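Home Projects Reports People Contact

Filed under: Student Reports / Robotics and Simulation

Approach Before Contact: A Study of Handle Engagement by a Two-Armed Mobile Robot in Simulation

Project report submitted to the Noltberg Robotics Teaching Laboratory, March

1. Background

Opening a door is a common test task in household robotics. Published work usually reports a single figure for the task, the share of attempts in which the door ends up open. The present project was concerned with an earlier part of the same task, namely the approach of the gripper to the handle. It was the view of the project group that many failed attempts are already decided before the gripper has touched anything, and that a method for scoring the approach separately would be of use to later student projects.

The work was carried out entirely in the Clumach simulation environment, in a furnished apartment with internal doors and kitchen-style cabinets. Control policies were trained from recorded operator sessions. The full training set held 2359 sessions, of which 161 were set aside before training began and were used only for checking.

2. Viewpoints

Two viewpoints were supplied to the policy. The first is carried close behind the gripper and gives a near view of the knob and its mounting plate. The second is carried on the body of the robot and shows both arms together with a large part of the room.
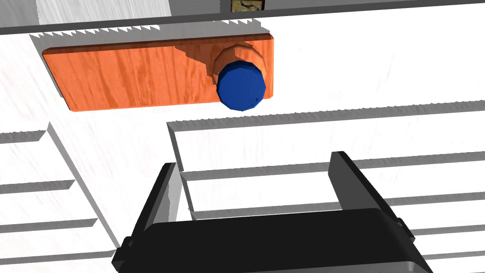
The near view was expected to be the more useful of the two, and in early trials the policy was trained on it alone. Results were uneven. When the arm started close to the target, the approach was generally direct. When it started farther away, the policy often moved toward pale flat surfaces with no handle on them, and did not recover. The body view was therefore added, and all later results refer to the policy trained with both.

Knobs in the environment are blue and are fitted to orange plates. The strong color contrast makes the task easier than it would be in most real homes. This was accepted as a limit of the study, and no claim is made here about plain metal or painted handles.

3. Scoring the approach

An approach was scored at the last moment before contact, as recorded by the simulator. Three quantities were taken: the distance from the fingertips to the center of the knob, the angle between the gripper and the plate, and the position of the idle arm. The third was added at a late stage, after several trials in which the idle arm blocked the path of the door.

Each policy was run for 500 trials. The starting position of the base was varied within set limits, and the tilt of the body camera was also varied, in order to find out whether the policy had learned to depend on a level horizon.

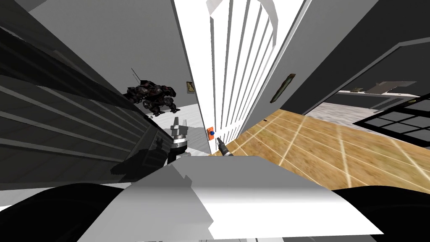

Torben Fröhlich objected at the interim review that the last moment before contact is a poor choice, given that a gripper may pass through a good position and leave it again before touching the knob. In that case, he argued, the score would punish a fault of timing as though it were a fault of aim. He asked that the best position within a short window be recorded as well.

The suggestion was adopted. A window of 10 simulation steps was used, and both scores are kept in the results files. In most trials the two scores agreed closely. Where they differed, replay of the trial usually showed the gripper moving sideways across the plate shortly before contact, which supports the point raised at the review.

4. Results

The policy trained on both viewpoints gave shorter final distances than the policy trained on the near view alone, and the improvement was greatest for distant starting positions. The gripper angle improved less. The group believes that the angle is governed mainly by the recorded sessions, in which operators approached the plate from a narrow range of directions.
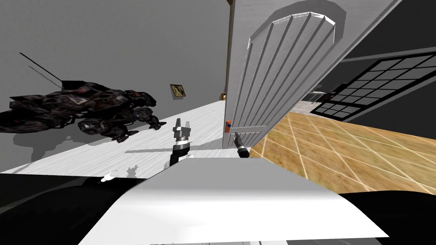 Figure 3. Body view with strong tilt; right gripper angled toward the door handle.

Tilt of the body camera had a smaller effect than expected. Moderate tilt made no clear difference to either score. Under strong tilt the final distance grew, but the gripper was still brought to the correct side of the door in the large majority of trials. It is possible that the near view makes up for the loss, although this was not tested on its own.

The position of the idle arm proved hard to score in a fair way. The Kakar rule, which sets a fixed keep-out zone in front of the door, was tried first and marked many harmless positions as faults. The Talebi rule, which follows the swing of the door panel, gave results closer to the judgment of the group and was used for the final tables.

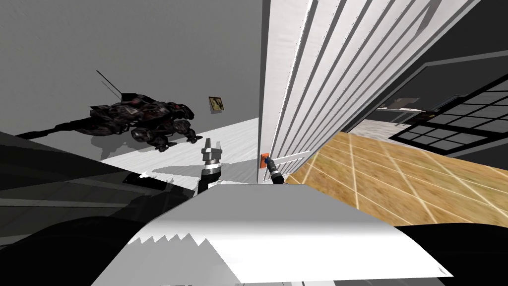 Two matters remain open. The first is the range of handle types, as noted in section 2. The second is the relation between a good approach score and a door that is then fully opened. The recorded trials contain the data needed to examine this, but the time allowed for the project did not permit it. The trial files, the scoring scripts and both versions of the idle arm rule have been placed in the laboratory archive, and a short guide to the file format is included with them. Groups wishing to repeat the trials should note that the camera tilt setting is stored separately from the starting positions and must be loaded first.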